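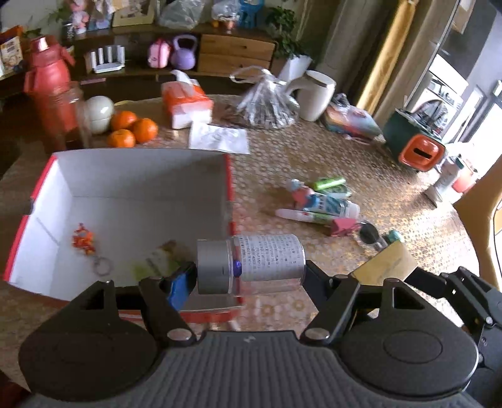

torkby_lab
OK so the handheld numbers are in. We trained the packing policy on 712 demos, all done by people with the handheld gripper in real homes, zero teleop. Success on the arm in a kitchen it had never seen: 84 percent. I'm pretty happy with that!

pidudis
Nice, but 84 percent of what? If a bottle lands on the rim and tips in, do you call that a success?

torkby_lab
Yep, in the box is in the box. We only fail it if it ends up on the table or the floor, or if it takes more than 2 regrasps.

pidudis
Then I don't buy the headline, sorry. I ran something close to this last March and my score dropped a ton once I got strict about placement. Clear plastic was the worst of it, the policy kept closing too early.

ernexfan
I think you're being a bit hard on them. Different kitchen, different table, messy background, and it still works most of the time? My teleop data never got me anywhere near that.

torkby_lab
Clear bottles are our weak spot too, no argument there. Grabbing them sideways across the middle helped. I can rescore the videos with the strict rule, just give me a bit.

huenchuman
Could you post both scores side by side? And did 2 different people do the scoring or just you?

torkby_lab
Just me so far. I'll rope in a labmate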